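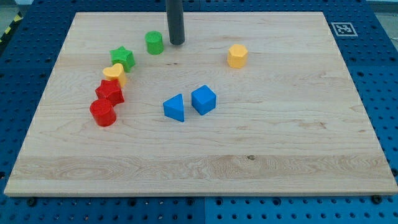
Guides > Bustden Shape Blocks > Section 2: Setting Up a Sorting Activity

2.1 Before you begin

Use a flat board large enough for all the blocks in the chosen activity to lie on it with space between them. A wooden board is suitable. Place it on a firm table at a height the child can reach while seated.

CAUTION: The blocks are small. They must not be given to children who still put objects in their mouths. An adult must be present throughout.

2.2 Laying out the blocks

1. Wipe the board with a dry cloth.
2. Select the blocks listed on the activity card. For a first session, choose two blocks of each colour.
3. Place the blocks on the board one at a time. Cylinders may be stood on end or laid on their side.
4. Leave a clear area near the child for the sorted groups.

NOTE: A cylinder laid on its side may roll. If the table is not level, stand all cylinders on end.

2.3 Sorting by colour

1. Name one colour and ask the child to find a block that matches it.
2. Ask for the remaining blocks of that colour, whatever their shape.
3. Repeat until every block belongs to a group.

A star and a cylinder of the same colour form a correct pair in this activity. Children who have already learnt to sort by shape may object to this, and should be given time.

2.4 Sorting by shape

1. Return the blocks to the board in mixed order.
2. Name a shape and ask the child to find every block of that shape.
3. Set aside any block that has no partner. The child may be asked to describe it.

2.5 Cleaning and storage

Wash the blocks by hand in warm water with a mild soap and dry them fully before storage. Do not soak a wooden board. Check each block for cracks or sharp edges and withdraw any that are damaged. Replacement blocks are ordered by shape and colour using the form on page 39.

Section revised 21 December 2021. Text: Shanthi Jayasinghe. Checked by: Triin Grīnberga.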